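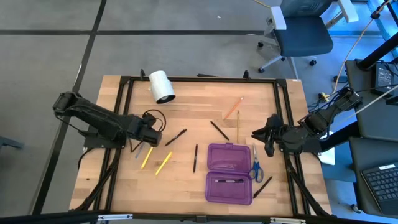

# The Wistitow desk tidy set (pens, pencils and somewhere to put them)

I've sold stationery out of the Bimuncombe shop for long enough to know that most pens don't run out, they wander off. Mine certainly do! So when Dumisani Nel at Fourie offered to make us a plain pot and bundle it with a few decent things to write with, I said yes before he'd finished the sentence.

The set is meant for a shared table, the sort where everybody grabs whatever is nearest and puts it down wherever they happen to be standing. It's nice and simple:

- two black pens, medium point, with caps that click on properly
- one orange pencil, HB
- one natural wood pencil, 2B (softer, lovely for sketching)
- one white pot, straight sided, 309 ml if you fill it to the brim, which I have done

The pens are my favourite bit. They start first time, even after a fortnight in the bottom of my bag, and the ink dries quickly enough that my left-handed daughter has stopped complaining. The pencils sharpen to a good long point, and having them in two colours means you can tell the HB from the 2B without squinting at the end for the tiny letters.

The pot is on the light side, I'll admit. Fill it with pencils all leaning one way and a good knock will have it over, so if yours lives near an elbow, drop a few coins in the bottom or ask me for the weighted base (£3 extra, and it lifts the whole thing from 190 g to 509 g). It washes up fine in warm soapy water. I wouldn't put it in the dishwasher, mine went a bit dull.

We had the first batch in May and nearly 778 sets have gone out since, a good many of them to Fadovbridge, where Tumelo Cele runs the evening drawing class and keeps ordering more. She asked for refills without the pot, so we do those now too.

## Prices

| Item | Price |
|---|---|
| Full set | £19 |
| Refill (pens and pencils only) | £8 |
| Weighted base | £3 |
| Spare pot | £9 |

Postage is free on two sets or more. If you'd like both pencils in the same grade, pop a note in the box at checkout and I'll swap them over before I wrap it. Returns are fine within a month, as long as the pencils haven't been sharpened!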